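Grokamar is looking for people to come and teach a pair of robot fingers how to handle ordinary things. No robotics background needed! If you can tie a shoelace, peel a sticker off an apple or get the last olive out of a jar, you already have the skill we're after. We will show you the rest in your first hour.
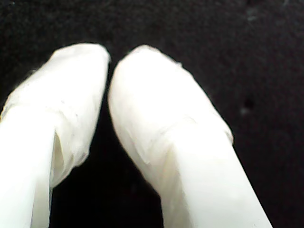
*Reading time: 4 minutes*

The project is called Drosano, and it runs out of our workshop on Pruitt Street in Ellis. We're gathering examples for a learning system: short recordings of a person guiding the gripper through one small job from start to finish. The system studies those recordings and tries to work out how to do the job without a person at the controls. To get anywhere it needs a lot of them, made by a lot of different hands, and so far most of ours were made by the same few staff members. We all grab a spoon the same way by now. We'd love to see how you do it.

## What you would be doing

You sit at a table with a pair of hand controls. When you squeeze, the fingers close; when you turn your wrist, the gripper turns. A task card tells you what to do ("put the lid on the jar," "move the ring to the other side," "fold the cloth once"). You press the pedal to start recording, do the task, and press it again when you're done. Then you reset the table and go again.

A single recording is called an episode. A full session is 50 episodes with breaks wherever you want them, and our goal for this round is 100 sessions. Some episodes will go badly, especially at first. Keep them! Mark them "missed" on the screen and move on. A dropped lid followed by a second try is one of the most useful things you can give us, and we have far too few of them.

Between blocks you'll also help look after the fingertips. We wrap them in a thin white covering, and the wrap wrinkles and bunches with use, so checking it is part of the routine. You look at both tips, write down anything that has changed, and rewrap if the session lead asks you to. It takes a little practice to get it snug (mine looked like a badly bandaged thumb for the first week).
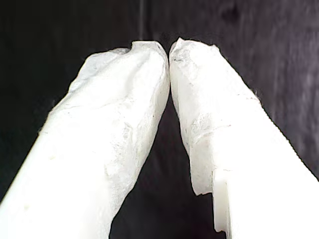

One of our November participants, Ellis group, wrote on the feedback sheet that the waiting was harder than the controls: "I kept wanting to rush the closing part. Once I slowed down and let the tips come together before I lifted, I stopped dropping things, and then I didn't want to go home." We've since moved the slow-closing practice to the very beginning, and new people seem much more relaxed by the time they start recording.

## Who we'd like to hear from

Pretty much anybody 18 or over who can sit at a table and use both hands for short stretches. We would be especially glad to have:

- left-handed people (we're badly short of you)
- people who work with their hands, whether that's sewing, baking, repairs, hair or gardening
- people over 60
- people who have never touched a game controller in their lives

You should be comfortable reading short task cards in English. Glasses are fine. If you have limited grip or tire easily, please write to us anyway, as the squeeze on the controls can be set very light and the chair and table both adjust.

## What you get

Each session pays $40, handed over the same day as a prepaid card. You can sign up for as many as four. Coffee, tea and a frankly excessive amount of crackers are on the side table. If you're curious, stay after and we'll play back some of your episodes on the big monitor and talk through what the system can learn from them. People often end up staying longer than they planned, and we love that part.

## What gets recorded

The cameras point at the gripper and whatever it's working on. We keep that video, the finger positions and the movement of your hand controls. There are no microphones. Your name is stored apart from the recordings, and you can ask us to delete your episodes at any point before the round closes.

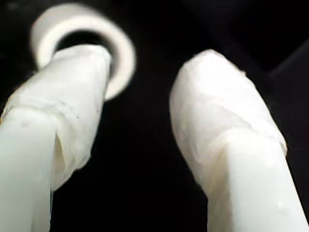 ## How to sign up

Stop by the front desk at 384 Pruitt Street between 9 a.m. and 5 p.m. and ask for the Drosano sign-up sheet, or call the desk and we'll add you over the phone. Tell us which hand you write with and whether mornings or evenings suit you better. Evening sessions start at 6 p.m. and fill up first.

Wear sleeves that roll up, leave bracelets and rings at home if you can, and use the side door next to the bike rack, as the front one locks at 5. Friends are welcome to sign up together, and we'll try to put you at neighboring tables.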